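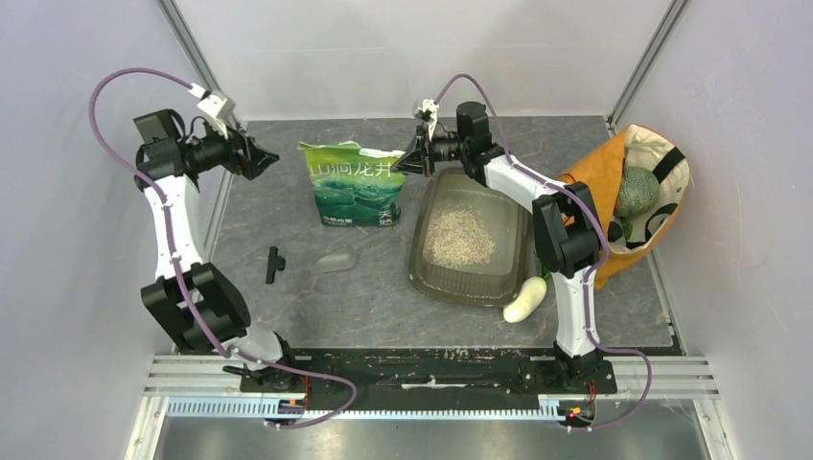 Two arms over the gray work surface, pale panels behind

PRE-SHOW SAFETY WALK, DODUVVILLE HALL
Album release show, Predik (headliner), Pagano opening
October 13, 2019
Walked by: Pierina Palumbo
Capacity on permit: 600. Sold as of load-in: 421

STAGE
Deck level, legs locked: OK
Stair rails, stage left: OK
Stair rails, stage right: FAIL. Top bolt loose, wobbles when you lean. Tightened, rechecked, OK now
Edge tape: OK left and center. Worn downstage right, redo before Pagano soundcheck
Drum riser: OK. Wheels locked, carpet taped down
Trip hazards: monitor cable crossing at center mic. Moved behind wedge

POWER
Panel labels: OK except breaker 9, label gone. Wrote a new one in marker, needs a real one
Ground fault test, stage outlets: OK
Extension cords: one with split jacket, pulled and tagged. Do NOT put back in the bin, this happened in July
Keyboard rig: Predik's tech brought own power strip. Looked fine, plugged in to wall not into our strip

OVERHEAD
Truss safeties: OK, every lamp has one
Clamps: OK
Banner for the album cover: hung too close to the back lamps. Asked for it lower. Done after second ask
PA stacks strapped: OK left. Right strap was twisted, redone

CROWD AREAS
Exits clear: FAIL first pass. Merch boxes (vinyl, 400 copies, heavy) stacked in front of side door. Moved to coat room
Exit signs lit: OK
Barrier: OK, feet pinned
Floor: sticky by bar but dry. Mop anyway
Balcony: closed tonight, chain up, sign on

SOUND LEVEL
Meter at desk: OK, new battery
Earplugs at door: low. Irkthorpe office has more, somone pick up before doors
Pagano's set ran loud in soundcheck, esp. the last song with both guitars. Talked to their engineer, will come down

FIRE / FIRST AID
Extinguishers: OK, tags current
First aid kit: no cold packs. On the list
Haze: water based, low setting only. Detector panel checked with house manger, no changes made to it

STILL OPEN
Edge tape downstage right
Breaker label, printed
Earplugs
Cold packs

Open doors once tape and earplugs are done. Other two can wait til tomorrow.
P.P.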